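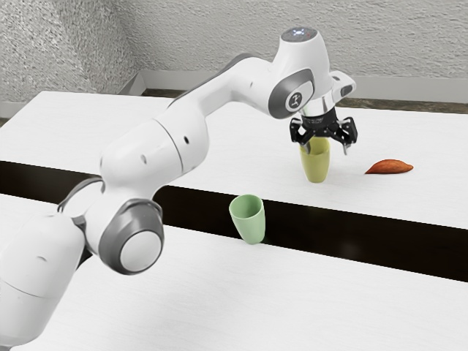 The simulated table: yellow cup, green cup, sweet potato.

My job at Flilbridge was to be wrong in a useful way. That's how they put it at the interview, anyway, and I needed the money, so I said I'd been wrong in useful ways my whole life and they laughed and gave me a badge.

What it meant in practice was that I sat in front of a screen and guessed. The arm would start toward something, the picture would freeze, and I had to say which thing it was going for and how sure I was, zero to 100. Then I'd get the next one. The model was called Karras (the software, I mean – the arm never had a name) and it was making the same guesses about itself. The whole study came down to whether Karras knew what it was about to do any better than a stranger off the street did. I was the stranger off the street.

Everybody asks if I got to see real robots. I did not! Everything was rendered. Fake wall, fake baseboard, fake sweet potato with its pointy little end. I got very fond of that sweet potato. After a week I was cooking them at home, and I don't even like them much.

The method was simple enough that I could explain it to my sister over the phone. Each run had 375 frozen pictures. Some were easy, with the gripper hanging right over a cup and the fingers open, and I'd type 95 and sip my coffee. Some were from so early in the move that I was basically reading a shoulder. I'd type 33, because there were three things on the table and I wasn't going to pretend. At the end of the run they laid my numbers next to Karras's numbers and next to what the arm had done, and you got two wiggly lines and one straight one. The closer you hugged the straight one, the better you knew what you didn't know.

I hugged it pretty well. Karras did not. Karras was sure of everything. It would be sure of the green cup and go get the yellow one, and the next time it would be exactly as sure of the green cup again. I used to date somebody like that.

So in August they changed it. They stopped asking Karras for one answer and had it imagine the move nine times over from the same frozen picture, and then they just looked at how much the nine disagreed. If all of them ended at the yellow cup, fine, high number. If they scattered all over the table, low number. They didn't retrain a thing. My supervisor drew it for me on the back of a Nanumden takeout menu, nine little curvy lines coming out of one dot, and I kept the menu.

I remember the first run after that because I stayed late to watch the lines come up. Mine was where it always was. Karras's started at the bottom left and climbed, and it kept on climbing along the straight one, with a small sag in the middle where the tippy green cup pictures were. I had a sag there too. We'd both been fooled by the same cup, and I can't tell you how happy that made me – I put my hand on the monitor like it was a horse.

They wrote it up with me in it as "human baseline," lower case. There was talk of trying it on a real arm over in Widport, with real cups, and they said they'd call me if they needed somebody to guess. I told them I'd be available.

On the bus home that night a man across the aisle reached toward his coat, and I thought, phone, 70. Gloves, 20. He scratched his elbow. I hadn't left anything like enough for elbow, and I rode the rest of the way redoing the math.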